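**Unit 6: Task rules, cell rules, and why the simulator has to obey both**

Bring this to Friday's session. If you bring the version from last year, you will be reading a different section on crates than everyone else, and you will be wrong with great confidence.

Reading before class: the Plivbridge house rules for tabletop manipulation (the short one), and your own group's cell log. Ewan Henare's slides on speed limits are on the course page and will not be repeated.

## 6.1 Where rules come from

There are three sources of rules in this course, and students mix them up every September.

The first is law and published safety standards. These cover people near machines: guarding, stopping, risk assessment, who may be inside the cell and when. You do not get to vote on them. We did them in Unit 2, and you will see them again on the exam.

The second is the manual that came with the arm. It tells you the payload, the reach and the things the maker will refuse to fix. Read it with a pencil.

The third is house rules, the subject of this unit. House rules are what a lab writes down after something dumb has happened often enough. They are local and a bit petty. Most of the hours you save in your career will come from them.

Our house rules began at Plivbridge as a single sheet taped to a door. Tedbridge borrowed the sheet, added to it, and sent it back longer. What you have now is the treaty.

## 6.2 The simulator is a workcell

The commonest objection to this section goes: "It's simulated. Nothing can break." Correct. Your results can still be worthless, and you can take six weeks to find out.

A simulated cell gets the same paperwork as a real one:

- a layout sheet, with the item list
- a named start pose for the arm
- a written definition of done
- a change log, with initials

Rizwan Jayasinghe's group ran 2000 trials last year with a start pose that one member had "tidied up a little." Half the group's scripts used the old pose and half used the tidy one. Their success figure was an average of two experiments, neither of which anyone had planned. They were good sports about it and agreed to be in the handout.

## 6.3 Laying out a tabletop

A tabletop layout has to be boring enough to repeat and messy enough to be worth solving. Beginners put one block in the center of an empty surface, solve it, and ask for more credit than they get. The second attempt usually looks like a yard sale.

Our practice layouts sit between the two. They mix dishes, small containers and at least one thing that isn't a tidy solid. Flat items are included on purpose. A plate is a rude object for a parallel gripper: there is very little to hold, and the surface below it is exactly where your fingers would like to be.

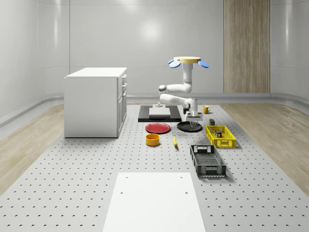 *Fig. 6.1. Practice layout, simulated cell. Gripper over the black plate.*

Work from Fig. 6.1 for the rest of the section. Before you plan any motion, apply the layout rules.

**Rule L1. Name things so that a stranger could find them.** There are two plates in the layout, so "the plate" is not a name. Neither is "the crate." "Red plate" and "yellow crate" will do. "Plate_final_2" will not, and I have seen it handed in by people who now hold degrees.

**Rule L2. Color is a label until you write down otherwise.** If your task says "put the banana in the yellow crate," decide whether the robot must go by color, by position, or by a list you supply. The layout has a yellow mug and a yellow banana as well as a yellow crate. A vision routine told to look for "the yellow one" will pick something, and it will be very sure of itself.

**Rule L3. Stacks are declared from the bottom up.** The board behind the plates carries a gray slab, and the slab carries a small cylinder. Write it as board, slab, cylinder. If a task moves the slab, your sheet must say what becomes of the cylinder. "It rides along" is an acceptable answer once you have tested it. "It should be fine" is a diary entry.

**Rule L4. Containers have an inside and an outside, and the sheet says which you mean.** The yellow crate already has a box-shaped item in it. So "place in yellow crate" means placing next to something, or on it. The black crate is a different job, with its own shape and a slatted bottom. Measure the opening of each in the model before you choose a gripper angle. Do not measure it by optimism.

**Rule L5. The grid is for reference, never for truth.** The perforated surface makes it tempting to give positions as hole counts. Fine for talking across a desk. In the layout sheet, use the cell's own frame and units. Ramiro Gallardo once spent an afternoon chasing an offset that came down to two people starting their count from different corners.

## 6.4 Motion rules

**Rule M1. Approach from a stated height.** Every pick has a hover pose, and the hover pose is written down. Straight down from the hover, straight up after the grasp, then sideways. Diagonal exits look elegant and knock over mugs.

**Rule M2. The whole arm counts.** Students check the fingers for collisions and forget the forearm. With a cabinet on one side of the working area, you need a check of every link along the full path. The cabinet goes into the collision model as a solid body with its top at full width. Its lid sticks out a little past the sides, and a little is enough.

**Rule M3. Drawers and doors are assumed able to open.** Even if your task never touches the cabinet, state whether its drawers are fixed in your model. An unfixed drawer that gets nudged early in a run will alter everything after it, quietly.

**Rule M4. Flat items get their own grasp plan.** You may grip the rim, slide the item to an edge, or tip it. Pick one and say so. If your plan for the black plate is "close the fingers and lift," come to office hours first and spare us both the video.

**Rule M5. Stop on surprise.** If the gripper width after closing is outside the range you wrote down, the run stops and is marked failed. It does not carry on with an imaginary banana to the imaginary end of the task. Elibariki Kinyua's checker does this for you, provided you supply the range. It cannot guess what you thought you were holding.

## 6.5 Done, and how you know

Write the test for success before you write the motion. The test must be something a program can check with no knowledge of your hopes.

| Weak | Better |
|---|---|
| Mug is put away | Mug is upright inside the black crate, gripper open and clear |
| Banana on plate | Banana touches the red plate and nothing else, held for the full settling time |
| Can moved safely | Can is upright at the target, no other item moved beyond tolerance |

Observe the last column's habit of mentioning *other* items. A robot that delivers the can and sends a bowl to the floor has completed half of a sentence.

The settling time is there because physics engines let objects balance in ways your kitchen would not. Wait, then check.

## 6.6 Counting runs

State the number of runs before you start. Then do that many. Stopping early when the figure looks pretty is an old sin with a long literature, and we read some of it in Unit 4.

The Quezada report (on the course page, skip the appendix) logged 712 runs and threw out 38 of them. The discards are why I assign it. Every one has a reason, the reason was on a list drawn up before testing, and the discarded runs are kept in the archive. Compare this with the usual sentence, "obvious outliers were removed," and ask yourself to whom they were obvious.

For your project the permitted reasons to discard a run are:

1. the simulator crashed
2. the layout failed to load as written
3. the log file is damaged

"The robot did something weird" is missing from the list. The robot doing something weird is data. It is usually the interesting data.

## 6.7 Changing the rules

You may break a house rule. You may not break it silently. Fill in the variance form: which rule, what you did in its place, how you will tell if it went badly. Wissam Aoun signs them, normally the same day, and has turned down fewer than you would expect. The form has a box marked "reason." "Deadline" has been tried.

Layout changes use the same form. Moving an item in the model is a layout change. So is swapping one mug for a nicer mug. So is changing the friction on a plate because it kept slipping, which I mention only on account of how often I find it on line one of somebody's script.

## Before Friday

- Fill in a layout sheet for Fig. 6.1, using the names you chose under L1.
- Write success tests for two tasks. One must involve a container and one must involve a flat item.
- Trade sheets with another group. Build the cell from *their* sheet without speaking to them, then compare. Keep a list of every question you wanted to ask, and hand in the list along with the sheet.
- Groups using the Plalanine gripper model: load the updated finger geometry first. The old fingers pass through each other when closed, and your grasp scores will be wonderful.

Sheets go in the tray by the door or in the course folder. Both is unnecessary. Neither has been attempted.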